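Lelwood Mill Audio Walk, reviewed
Rented handset, $5, 57 minutes, 2 stops with no working sound

I walked the Lelwood mill ruins on a Wednesday with the Vorneo handset, which the site now pushes on everyone at the gate. The pitch is that you'll "hear the walls speak." Mostly I heard a man reading the National Register form at me.

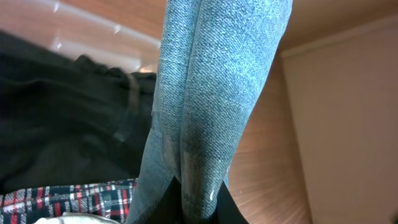
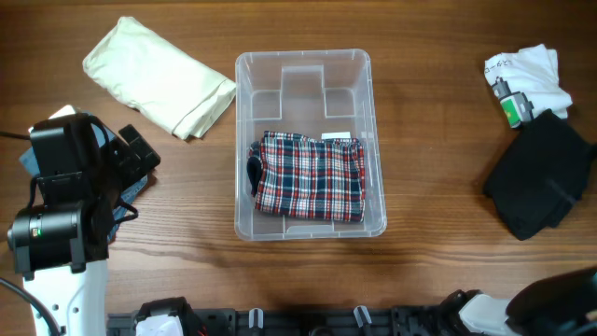
Koval wrote in the comments that I'm being unfair, and that the wheel pit stop alone was worth the five bucks. Maybe. It's the one place where the narration tells you where to stand and what to look at. Everywhere else it says "the wall before you" and leaves you to guess which wall.

My bigger gripe is the dating. The guide gives the boiler house a firm year of construction, while the painted sign next to it says the records burned and the date is a guess. They can't both be right, and I trust the sign.

The battery held up fine. The volume wheel is stiff and the earpiece is too quiet near the road. There's a paper leaflet in the box by the gate, free, with a decent floor plan. I'd take that and keep the five dollars, at least until they fix stops 2 and 5.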